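Stirkusside Support Portal
Ticket: Left and right hand labels swap during hand demos, jewelry box task
Product: Stirkusside Recorder and Trainer
Robot: Rarnetti two-arm tabletop unit
Site: Dancombe
Opened by: Thắng Khúc
Assigned to: Santeri Tuominen
Opened: Mar 30, 2019
Priority: Normal (customer asked for High)

Thắng Khúc wrote:

We have 1,850 hand demos of a jewelry task, recorded with bare hands and the head view, and the robot trained on them can't do the one part we bought the hand-demo option for. It opens the box. It finds an earring. It picks the earring up with the left gripper, brings it over the box, and then the right gripper comes across and tries to take the same earring. Sometimes it gets it. More often the earring ends up on the desk and both arms wait for something.

I've read the help page on this and it says to record more demos. I'd like that not to be the first answer. We recorded more in February because the help page said so, and the new policy does the same thing with more confidence.

What I expect: with a pair of earrings, one goes in each hand, and both go to the panel next to each other. Every person who demonstrated did it that way.

What I get: see above.

I have not changed the camera mount, the desk or the box since the first batch. Same software version for the whole set. Export attached, along with the training log.

Santeri Tuominen wrote:

Hi Thắng, thanks for the detailed report. I've looked at the training log and the loss curve is healthy. Small shiny parts are a known hard case for hand demos. Before we go further, could you try the following?

Turn on Small Object mode in the trainer.
Lower the demo speed setting to slow.
Check the lighting for glare on metal parts.
Record a fresh batch with a plain background behind the box.

In many cases a cleaner background alone fixes this.

Thắng Khúc wrote:

Small Object mode was already on. It's in the log, near the top.

Slow speed: done. The right arm now steals the earring slowly.

Glare: we closed the blinds, no change. I don't believe glare is the problem anyway. If the robot couldn't see the earring it would miss the pick, and the picks are good.

Plain background: I'm not going to do this one unless you can tell me what it would prove. The whole reason for recording at a real desk, with makeup on the shelves and rings lying out beside the box, was that your sales page says the trainer handles "everyday surroundings." If it only works in front of a gray sheet I'd rather hear that now.

I'm also not sure what "healthy" means for a loss curve here. The loss was healthy for the version that threw earrings on the desk, too.

Santeri Tuominen wrote:

Fair enough on the background. Let's leave that.

The arms doing a handover that was never in the demos suggests the trainer thinks it was in the demos. Can you open a few of the failed-type clips in the viewer, switch on the hand overlay, and tell me what the left and right labels do once both hands are over the box? Left should be drawn in orange, right in green. Please step through slowly and don't rely on normal playback, which smooths the overlay.

Thắng Khúc wrote:

I didn't know playback smooths the overlay. That seems like a thing to put in the manual. I'd been watching these at normal speed for weeks and they looked perfect.

Stepping through is another story. I pulled 18 clips from the pair section. While the hands are apart the labels hold. Once both hands are over the box with the fingertips close together, the labels swap, then swap back a moment later. The hands don't cross. The wrists stay where they are, left one on the left, right one on the right. It's only the fingertips that get close, and that seems to be enough.

It happens at the same stage nearly every time: both thumbs and forefingers pinching, an earring in each, just over the upper part of the box where the earring panel is. With single items, like a ring going into the rolls, I can't find one swap. 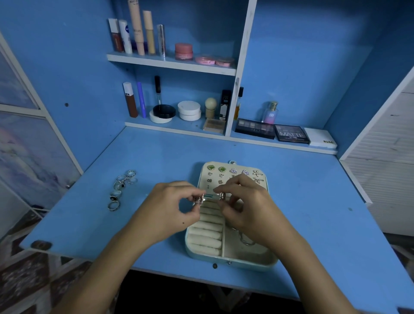

So the trainer sees an earring held by "left," then the same earring held by "right," then "left" again. If I were a robot I would call that a handover too. The policy learned what it was given. My complaint is that I spent a lot of people's time making demos, and the recorder marked every one of them with a check and the words "Quality: good."

What is that check measuring?

Santeri Tuominen wrote:

Good find, that matches what I suspected. I've reproduced it with your export.

On the quality check: it measures whether both hands are detected through the whole clip. It does not measure whether the labels stay with the correct hand. I agree the wording gives the wrong idea and I've passed that on to the docs team.

On the cause: the recorder decides left and right from the fingers first and only falls back to the forearm when the fingers are hidden. When the fingertips of both hands come within a short distance of each other, it can assign a finger from one hand to the other. With larger objects the hands stay farther apart and you would rarely see it.

There is a setting, Anchor labels to wrist, under Advanced, Hand tracking. It's off by default. Please turn it on and reprocess the 18 clips from the raw recordings. Not from the processed files, as the wrong labels are already baked in there. You don't need to record anything again.

Thắng Khúc wrote:

Why is it off by default?

Reprocessed all of them. Better, I'll give it that. Most are clean. In four of them the labels still flip.

Looking at those four, the demonstrator is the same person in each, and she has long sleeves pulled down over the wrists. I assume "anchor to wrist" needs to see a wrist. In the clean ones the forearms come in from the bottom corners with the wrists bare and the tracker is happy.

I don't want to tell people to roll up their sleeves forever, but I can filter for it.

Santeri Tuominen wrote:

It's off by default as it adds processing time and makes results worse when people do reach across themselves, for example in folding tasks. For a task where the hands stay on their own side it should be on.

Yes, covered wrists will weaken it. For those clips you can fix the labels by hand: pause before the first swap, click the orange hand, choose Lock until, and mark the end of the section. It's tedious but it holds.

Would you be willing to reprocess the full set, retrain, and run the pair task again?

Thắng Khúc wrote:

Willing, yes. I'll believe it when the earrings are in the box.

Two things while that runs.

One, a colleague suggested giving up on bare hands for this section and driving the arms by remote control instead, with the Kokkonen hand controllers. Then left is left by definition. We tried it with a few pairs. The labels are perfect and the demos are terrible. You can't feel the post, so you poke at the panel until it goes in, and then the robot learns to poke at the panel. With fingers a person lines the earring up on the way down without thinking about it. I'd still like to keep the bare-hand demos if the labels can be trusted.

Two, will the trainer tell me if there are swaps left after reprocessing? I can't step through 1,850 clips.

Santeri Tuominen wrote:

Not in the interface. There is a report in the command line tool: run the label audit on the export folder and it writes a list of every clip where a hand label moves farther between two frames than a hand could. Instructions attached. It errs on the side of flagging too much.

On remote control, I wouldn't mix those with the hand demos in one training set without tagging the source. The trainer will average the two styles and you may get hesitation near the panel.

Thắng Khúc wrote:

So there was a tool that finds this exact fault, and the first advice was to check the blinds. Noted.

Audit results after reprocessing with wrist anchoring on: 70 clips flagged. I went through all of them. Some are false alarms, a hand leaving the view and coming back, or somebody scratching an arm. The real swaps are nearly all covered wrists. I locked the ones worth keeping and dropped the rest. Remote control demos are out of the set completely.

Retrained overnight. No handovers so far. The right arm picks up its own earring and stays out of the left one's business. Placement is still poor: it reaches the correct part of the panel and then presses beside the hole, or goes in at an angle and lets go too early. The heart-shaped ones are the worst. I'm not putting that on the labels.

I also want to be careful about calling this fixed. It's the same desk, the same box and mostly the same earrings as in the demos. I'm going to move the box and leave a different mess of rings next to it before I tell anyone here it works.

Santeri Tuominen wrote:

Makes sense. I'd open a separate ticket for the placement, as that goes to the gripper team. Please attach a run with the force log switched on.

Can I mark this one as solved?

Thắng Khúc wrote:

Mark it as workaround. Solved would mean the next person gets a warning when the labels swap, and they still get "Quality: good."

I'll open the other ticket once I have the force logs. Please don't ask me for more demos on it.

Santeri Tuominen changed status: Open to Workaround provided
Santeri Tuominen added internal link: Recorder, quality check wording and label audit in viewer
Santeri Tuominen wrote:

Status changed as requested. The request to show audit results in the viewer is logged with your clips attached. I don't have a release for it yet and will post on this ticket when I do.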